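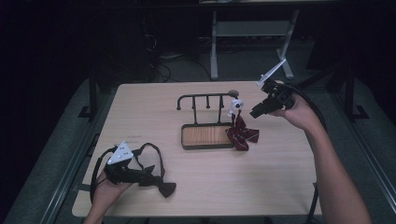 From: Jurić
To: accessories-care list
Date: 23 September 2021
Subject: Re: Storing pre-tied bow ties between events

> We run the formalwear room at Plirnthorpe and have 215 pre-tied bow ties
> in circulation, mostly black or very dark, all on adjustable neck straps.
> At present they lie flat in drawers, 8 to a compartment. The straps tangle,
> the sliders migrate, and the bows at the bottom come out with one wing
> flattened. Has anyone moved to hanging storage, and if so, what sort of
> rack? Counter space is limited. I would also like to know whether the
> strap should be left fastened.

We went over to hanging in December and have kept to it. Notes follow, in the order of your questions.

Rack. For the dressing tables we use small black metal stands, the sort sold for necklaces: two uprights, a top bar with short prongs hanging from it, and a tray base with a wooden insert. The knob at the end of each prong matters more than the finish. A strap hung over a plain straight prong slides off when the neighboring one is lifted. Check the knobs for burrs before use. Run a scrap of satin over each one, and if it snags, file and polish it or send the stand back. One batch of ours from Drurkico needed this on nearly every piece.

Strap. Leave it fastened. A closed loop goes over a prong in one movement. An open strap has to be balanced, and the hook end swings against the bow. Set the slider to the longest position before hanging. This gives the loop enough drop for the bow to clear the bar, and the next wearer only has to shorten it.

Placement. Hold the bow by the knot, never by a wing, and bring the loop down over the knob from the front. If the strap has twisted, take the twist out first. A twist left in overnight sets in narrow satin strap and will show above a collar. It steams out, but that is an extra job. One tie per prong. Two will fit, and the rear one will be creased by morning.

Clearance. Measure from the bottom of the prong to the tray and compare it with the hanging length of your longest tie. If the bow touches the tray it will rest on its lower edge and bend. Where clearance is short, double the loop over the prong. I would not do that for more than a night or two.

Tray. Keep it for studs and cufflinks. Loose pins in the tray will find the fabric sooner or later. Ours have a cut piece of felt over the wood, which also stops the studs from rolling.

Bulk stock. The small stands are of no use for 215 ties. We hang the main stock on a wall rail with pegs at 7 cm spacing and bring out only what is needed for the day. At 5 cm the wings overlapped. The rail is in a closed cupboard, as black satin shows dust quickly.

On wear: the Erkenach store keeps a log, and their figure is 1,000 issues across the stock since the change, with strap replacements now mostly down to worn hooks and hardly ever to creasing. They did change their strap supplier in the same period, so I would not put too much weight on it.

I have no experience with self-tie bows on these stands. Ours are stored untied and flat.

Jurić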